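Ticket 992: Toiletry kits, contents do not match packing sheet
Site: Stadville
Opened: 11/28/18
Assigned to: Hervé Huet
Status: Open, waiting on Pons

Problem
Travel kits from the Wovwood order are failing the closing check. The zipper on the kit bag will not close past the last corner. Order quantity is 500 kits, 230 closed so far.

Log
1. Checked kit bag against the September sample. Same size, same zipper. Ruled out.
2. Repacked one kit in sheet order (wipes, bath puff, bag roll, small packet). Zipper still stops at the corner.
3. Left the bath puff out. Zipper closes. Put it back, took the wipes out. Zipper closes.
4. Asked Nudeditz for the packed dimensions of the puff. Their sheet lists it compressed. We pack it uncompressed.
5. Laid the contents out on the grid cloth to compare with the sheet. The sheet has no line for the black packet with the blue and white cartoon character, only "small packet, plain."

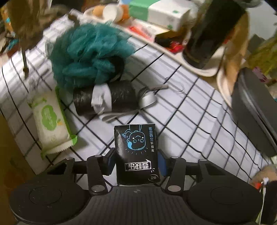
Vol. 3, No. 11

Contents in view: wipes with the green cloud label, teal mesh puff, black bag roll in its white paper band, black cartoon packet. Packet lettering is Chinese; translation requested so the sheet can be corrected.

Workaround
Flatten the puff under the wipes, bag roll along the hinge side, packet last. Tested on 200 kits, all closed.

Still open
Pons to confirm whether the cartoon packet replaces the plain one. Do not ship until the sheet is reissued.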